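Plovadside Technical Institute
Equipment Services: Photo Gallery
Disassembly Cell 2: Setup and Routine Care

July 31, 2020

Disassembly Cell 2, known to staff and students as Telano, is used at the Plovadside campus to study the removal and refitting of parts in retired desktop computers. The cell entered service in February after its transfer from the Gullgate building. It is maintained by Equipment Services under the direction of Lahcen Nasr, with fixture design by Mostafa Benjelloun.

This gallery accompanies the written maintenance schedule for the cell. It is intended for new operators, for laboratory staff who share responsibility for weekly checks, and for partner institutions that have asked how the cell is arranged. It does not replace the operator training session, and access to the cell remains restricted to persons who have completed it.

Gripper and fasteners

The gripper is inspected at the start of each working day and again after any contact event that causes a protective stop. The operator checks that the finger plates move evenly, that the linkage pins are seated, and that every socket screw is tight. Screws are tightened by hand with the key kept in the cell drawer. Power tools are not permitted on the gripper.
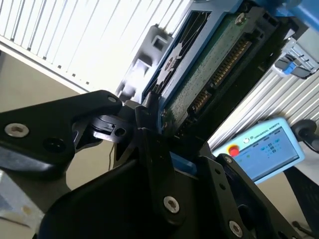
Fingertips are treated as consumable parts. A tip with a rounded or chipped edge will still close on a drive caddy, but it tends to let the caddy rotate as the arm lifts. Tips are replaced in pairs at 1000 cycles, or sooner if wear is found at inspection. The cycle count is read from the log at the end of the week and entered on the cell record, together with the initials of the person who read it.

After a change of tips, the tool center point is taught again and three slow closing motions are run with no part in place. Full speed is not restored until the second operator has signed the record.

Fixtures

Fixtures for the cell are designed and made on campus. The current pattern, designated Cù, is the fourth revision and provides a pocket for the processor together with the guides and brackets needed for the other parts of the exercise. Earlier revisions placed the pocket too close to the neighboring guides, and the gripper had little clearance on the approach.

The fixture is removed every two weeks and cleaned with a soft brush. Solvents are not used. Particular attention is given to the corners of the pocket, where dust and traces of thermal compound collect and prevent the part from lying flat. A processor that sits even slightly high on one side will be gripped at an angle, and the fault is often mistaken for an error in the taught position.
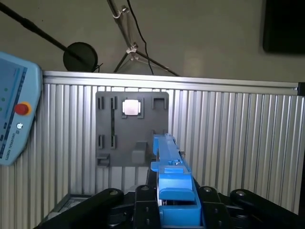

Before the fixture is returned to the cell, its fastenings are checked from both sides and its position is compared with the reference marks recorded by Mr. Benjelloun. If the fixture has shifted, the marks are not to be redrawn. The position is corrected to match the record, and the matter is reported to Equipment Services.

Replacement fixtures are held in Room 630. One is to be kept ready for use at all times, and any operator who takes the last one should place a request the same day.

Work area and computer case

The slatted table serves as the base for both the fixture and the computer case. Aluminum extrusion was selected because stops and brackets can be moved along the grooves without drilling. The grooves also collect screws. They are cleared with a vacuum nozzle at the close of each day, and any loose screw is identified before it is thrown away, as it may have come from the gripper or from the fixture.

Cases are opened and checked by a technician before they are brought to the cell. The side panel is taken off, sharp edges are noted, and the power supply is confirmed to be disconnected from the mains. Cables that could catch on the arm are moved aside. The case is then laid on its side against the stops. 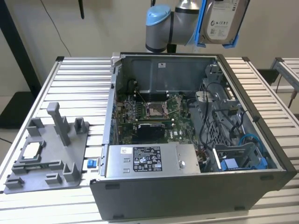
Each model of case requires its own set of taught positions. These are stored under the model name and loaded from the teach pendant at the beginning of a run. Operators should confirm the model on the pendant screen before pressing start. Most of the faults reported during the first months of service were traced to a program loaded for a different case.

Cells of this kind also depend on a clear approach from above. Stands and cables near the table are to be left in their recorded positions, and no item may be hung from the arm or its mounting. A cable that must be rerouted is first reported to Mr. Nasr, who will arrange for the arm to be locked out while the change is made.

Position check

The final item in the weekly routine is the position check. The arm is brought over the fixture at reduced speed and halted short of the processor. The operator compares the fingertips with the edges of the part, records any offset, and repeats the approach from the opposite direction. An offset found in one direction only usually points to play in the gripper linkage, while an equal offset in both suggests that the fixture has moved.

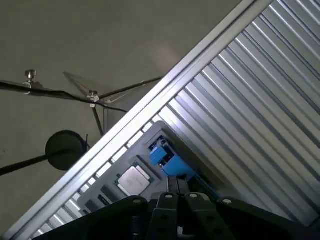 Gripper fingertips near the processor on the fixture, with the ribbed metal panel behind.

Cell records are kept for each term and may be consulted in the Equipment Services office, Room 658, during regular hours. Faults should be reported in person or by telephone at extension 3000.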